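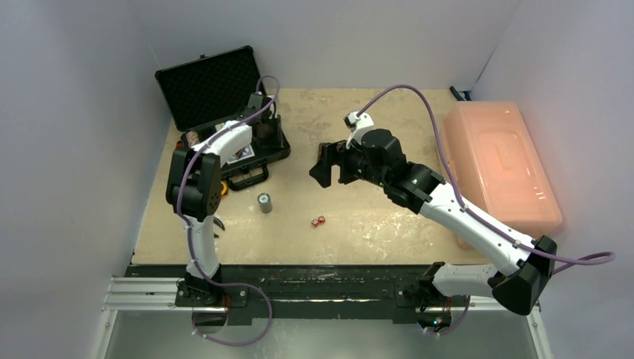 Our two-arm cell with the poker case open at the back of the table.

Review: Drandent Bench Rules for Two-Arm Cells (printed pack, second edition)

By Sheena Drummond
July 25, 2024

The Drandent pack is a set of written rules for running a small robot cell with two arms. You get a spiral-bound book, a set of wipe-clean cards, a logbook and a sheet of stickers. There is no software. We have used it at Fisier since the spring, on the cell where we do our packing and unpacking work, and we have logged more than 500 runs under it. That seems like enough to say what it does well and where it needs another edit.

I should say what it replaced. Before this we worked from a two-page document that had been copied from an older cell with one arm. It said to clear the table, check the stop button and stay out of reach. All true, but it left a lot open. Two people could both follow it and set up the same job in different ways, and then we would spend a morning trying to work out why the results didn't match.

What it covers

The book has four parts: before power, before motion, during a run, and after a run. Each part is a few pages of rules in short sentences, with a matching card. The cards are what you use day to day. The book is there for when somebody asks why.

It is not a safety standard and it says so on the first page. You still need your own risk assessment and whatever your local rules require. Drandent assumes you have done that. The pack deals with the level below, where most of our small problems were: where the cables go, what is allowed on the table, who may reach in, and what gets written down.

Before power

The cable section is the best part. It asks you to move each arm by hand through its full range and watch the cable the whole way, then mark the spot where it comes closest to anything it could catch on. We had never done this properly. Our cables rise in a high arc over the wrists, and the one on the left arm comes down past the base and hangs over the front edge of the table. The pack wants anything hanging over a front edge to be clipped or covered, as that is where people stand. We are still working on ours. The clips we bought were too stiff, and softer ones are due in August.

It also wants the edges of the shared zone marked, meaning the part of the table that both grippers can reach. The stickers are for this. They held on metal but peeled off our wooden top within days. A paint pen would have been more use.

Before motion

The main rule in this section is that every loose object on the table must be on a written list, including things that play no part in the task. The book calls these bystander objects. If a tool is on the table, it goes on the list or it comes off the table.

This took some getting used to. Our current job is a poker set in a hard case, with a few hand tools as the bystanders. Under the old document we would have written "poker set, tools" and started. The Drandent list makes you name each item and say where it starts, and whether the arms are allowed to touch it.

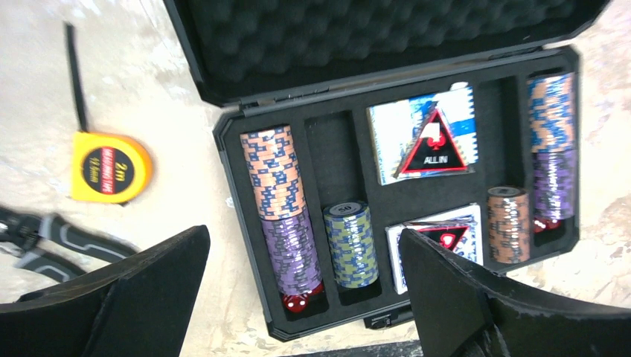

Sets with lots of small parts are where the list pays off. Dice are the obvious trouble. They are small, they roll, and a translucent one is easy to lose sight of against dark foam. Chips in a column look like one object until the gripper takes hold, and then they are a lot of objects. The pack has a page on this which says to decide ahead of time whether a stack counts as one item or many, and to write down what the operator does if it comes apart. We now stop, hold both arms, and end the run. Before, some people stopped and some let it carry on.

There is a similar page on cases and boxes with hinged lids. It asks for the lid angle to be checked at the start of each run, and for the lid to be treated as a moving part even if no arm is meant to touch it. I thought that was fussy. Then Sylvain Pons, who runs the afternoon shift, went back through the logbook and found that a good share of our early stops had a lid in the notes. We check the lid now.

During a run

This is the shortest section and the one I would most like to see extended. The rules are sound. One person has the stop. That person does no other job. Hands stay out until both arms are on hold and the operator has said so out loud. A dropped item stays where it fell until the run has been closed.

The trouble is that it barely deals with two arms working near each other. There is one rule, that the arms should not both enter the shared zone unless the task calls for it, and one diagram. For a pack with "two-arm" in the title that is thin. The Arkolska guide, which we borrowed for a few weeks, gives this a full chapter, with a useful method for saying which arm backs off first. Arkolska is much weaker on everything else, and it is written for larger cells with doors and light curtains, so I would not swap. But we copied that one method onto the back of our Drandent card and I suggest you do something like it.

The book also says little about wrist cameras. We rely on ours, and a bracket or a lead that has shifted a little can spoil a whole session. A line on the card asking you to look at a known object from a known pose would cover it. We wrote our own.

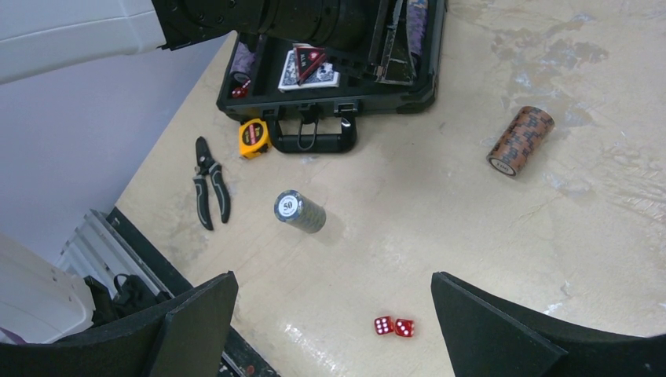

Loose chips, dice and hand tools on the table, from the wrist camera.

After a run

The rule here is "table as found". Everything goes back to its starting place, or the new place is written down, before anyone leaves the cell. It sounds like housekeeping, but it has cut our setup time. The next person reads the list, compares it with the table and starts. It takes about 10 minutes where it used to take most of a coffee break and an argument.

The logbook has room for 200 runs. The columns are sensible: operator, object list number, start, stop, reason for stop, anything moved by hand. The "reason" box is too small. Ours are full of writing that runs into the margin, and Sylvain has started adding a second line under each entry. We have already filled two books. Refills are sold singly, which I appreciate, but the shipping costs nearly as much as the book.

Quality of the pack

The cards are thick and clean up well with a damp cloth. Marker comes off after a week, though pencil does not come off at all, so don't use pencil. The book lies flat. The print is large enough to read from standing height, and the language is plain. A new starter with no robot background read the whole thing in an afternoon and asked good questions.

The index is poor. "Cable" sends you to one page when there are at least three that matter. "Dropped objects" is listed under L, for "loss of grip".

We ordered through Cho and it came in under a week with one card missing. They sent the card on without any fuss.

Who should buy it

If you have a small cell, more than one operator, and a table that changes from job to job, it is worth the money. If you run one fixed task with guarded parts feeding, most of it will not apply. If you work alone you will probably find the logbook useful and leave the rest on the shelf.

For the next edition I would like a proper chapter on the shared zone, a page on wrist cameras, a bigger box in the logbook and different stickers. Drandent's feedback form asks for one suggestion only, so I sent them the first.

Rating: 8 out of 10

Good: clear rules, strong on cables and object lists, cards that last
Less good: thin on two-arm work, poor index, stickers that don't stick to wood
Bought by us at full price. Refill logbooks also bought by us.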